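## Judness hall tea room to reopen in July

The tea room at Judness village hall will open again in July after being closed since the winter, the hall's management has confirmed. It will serve hot drinks, soup and cakes from 10am to 3pm, with a later closing time on days when the hall is booked for an evening event.

The room shut when the old water heater failed and the floor beneath it had to be taken up. Repairs to the floor were covered by the hall's insurance. The heater was not, and the cost of a new one was met by a grant of £2000 from the Kokkonen Fund and a further £1000 raised locally, most of it at the spring plant sale.

Fionnuala Mac Suibhne has been appointed to run the tea room. She previously managed the canteen at the Grunon garden centre and lived in Judness as a child.

"The kitchen was in better order than I expected," she said. "The work has mostly been on the other side of the counter. We had a lot of chairs and not much that matched, and the crockery had been going down a few pieces at a time for years." 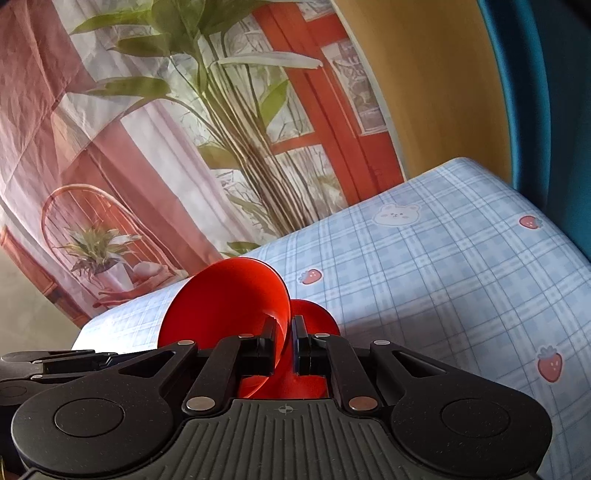
Tables and tableware have been the main job over the past month. Mrs Mac Suibhne asked for colour in the room, which was repainted white after the floor was finished, and several table settings were tried out before an order was placed. The glossy red cups, set out on a blue-and-white plaid cloth, were the clear favourite among hall users who were asked for their views. A plain grey set was also considered and sent back. The order is for 100 cups, and the supplier, Kikton, has agreed to keep the same line available for replacements. Cloths will be used at weekends and for private bookings, and the tables will be left bare at other times to save on washing.

Marlene MacLeod, who keeps the hall's bookings, said the closure had been felt most by the morning groups. The parent and toddler group has been bringing flasks, and the art class moved to the library at Grunon for part of the spring. Both are expected back in their usual slots.

Prices will go up slightly. A pot of tea will cost £2.20 and a filter coffee £2.50, and soup with bread will be £5. Cakes will be baked on the premises three mornings a week, with the rest supplied by Raili Kallio from her kitchen in Mill Lane. Gluten-free cake will be available every day.

The serving hatch has been lowered so that wheelchair users can order and pay without help. The side door, which used to stick in wet weather, has been rehung, and there is now a ramp from the car park.

Two part-time assistants are still needed for the summer. The posts are for 12 hours a week and would suit someone over 16, and no experience is required. Application forms can be collected from the hall office on weekday mornings.

The old crockery has been packed up and will be sold from a table in the entrance on the opening morning. Anything left over will go to the hall's camping store.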